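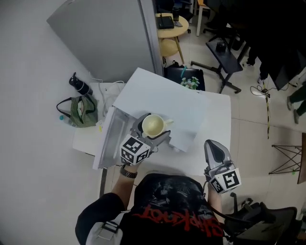 *Paired hand-held grippers in use at a table; the left holds a mug.*

The **Plurkon** is a hand-held two-gripper set for recording manipulation tasks, built in a shared workshop at Grultside by Samah Ghoneim and Danica Mladenović. The design was released on 3 July 2019, after a first pair had been tested in June.

## Construction

Each unit has a handle, a pair of opposed fingers and a cube printed with fiducial markers on its faces. The cube gives the position and tilt of the gripper when viewed from above. The fingers are closed by hand – there is no motor – and return under a spring. Finger travel is 80 mm. Printed parts number 11 per unit, and the remaining hardware is held by 2 mm screws.

## Use

The operator stands at the table with one unit in each hand. Cups and mugs are common test objects, as the curved wall shows up poor finger alignment. Marker cubes must be refitted square to the handle after any repair, and the offset measured again.

## Variants

The Jarkmont version has a longer handle. Its fingers are not interchangeable with those of the original.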